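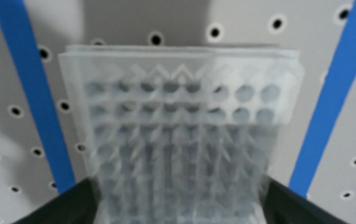
Microplate

A microplate (or well plate, or just "the plate" if you work with them all day) is a flat plastic tray full of little cups called wells. Each well does the job of a tiny test tube. I've been writing up lab kit for the Gristhorpe pages for a while now, and this is the article I get the most letters on, so it has grown a bit!

The commonest sort has 96 wells, set out in eight rows of twelve. Rows get letters and columns get numbers, so the top left well is A1 and the bottom right is H12. You'll also meet plates with 6, 24 or 384 wells, and all of them keep to much the same outer size, so one shelf or one reader can take the lot.

The idea goes back to the early 1950s, when a Hungarian doctor called Gyula Takátsy was short of glassware during a flu outbreak and had wells cut into blocks of clear plastic. Moulded plates came along later and spread through hospital labs, mostly for blood tests.

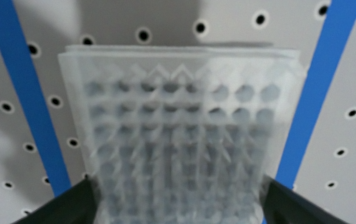

Youssra Hegazy wrote in to say that I'd skipped over well shape in the last version, and that a beginner who buys round-bottomed plates for a light reading will get muddled results and blame the machine. Fair point, and I've done it myself. Flat bottoms suit readings taken through the base. Round ones are good for mixing, and V-shaped ones let you suck up nearly every drop.

Most plates are polystyrene, which is clear and cheap but hates strong solvents. Polypropylene is cloudier and tougher - it copes with the deep freeze and with a good many chemicals that would ruin the other kind. Black plates are used for glow tests (fluorescence, if you want the proper word) and white ones for very faint light. 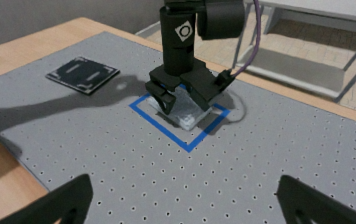
Filling and sealing

You can fill a plate by hand with a single pipette, and I once did 10 of them that way in an afternoon at Fletcombe. My thumb has never forgiven me. An eight-channel pipette does a whole column in one go and is worth every penny.

The outer wells dry out faster than the middle ones, and this is known as the edge effect. Some people fill the outer ring with plain water and leave it out of their results, which costs you 36 wells on a 96-well plate.
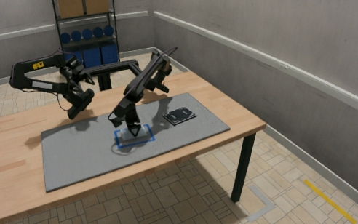
A sticky film or a fitted lid helps too, though film can lift at the corners in a warm incubator. Press it down from the middle outwards, and label the side of the plate as well as the lid - lids get swapped.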